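From: Ulla Vainio
To: Muvumard users list
Date: September 14, 2024
Subject: Re: [muvumard] Duplicate entries after moving our parish index

Hello all,

thank you for the quick answers. I reply to the last one, from Lahtinen:

> Did you sort the cards by surname before the import, or by farm name? In
> our archive the farm name was written first until the old clerk retired,
> and Muvumard took it for the surname. We got 398 people called "Fedemport"
> and it took me most of July to put them right.
>
> Also please check the column for the godparents. Muvton exports it
> with a semicolon, and the import wants a comma.

By surname, but I see now that it was a mistake. In our register a man could change his name when he moved to another farm, so the same person stands under two names, and sometimes three. The index has 1,236 cards. When I compared the first 30 by hand with the baptism book, 5 of them were the same people twice.

The semicolon was also wrong, thank you. I changed it in the export settings and the godparents now come into the right field. The witnesses at weddings still do not. They all go to the notes, one after another, without any space. Does anybody have this working?

For the families I want to try the method that was discussed here before the summer: one person is one block, and you do not join two blocks before you have two sources which agree.

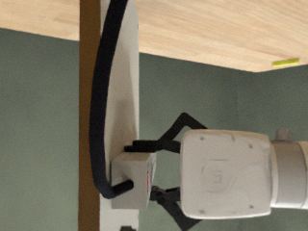
*A pale gray block, held from above and below.*

My question is what you do with a person who has only one source. We have many children who are in the baptism book and then never again. They did not always die. Some families went over the river, and the books from that side burned. I do not like to delete these children, and I do not like to guess parents for them either. At the moment I leave them alone with the status "open" – but the program counts them as errors, and the error report is very long.

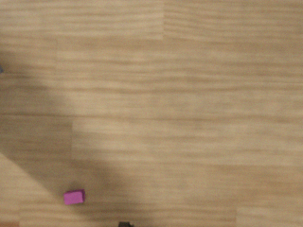 *One magenta block, with much space on the wooden surface.*

Lahtinen, you wrote once that you keep a separate file for such persons. Do they keep their original card number there? If I must give new numbers, I would prefer to wait, as the old numbers are penciled in the margins of the book and visitors use them.

I can send the corrected export settings to anybody who wants them. Please write to me directly and not to the list, the attachment is too big.

With kind regards,
Ulla Vainio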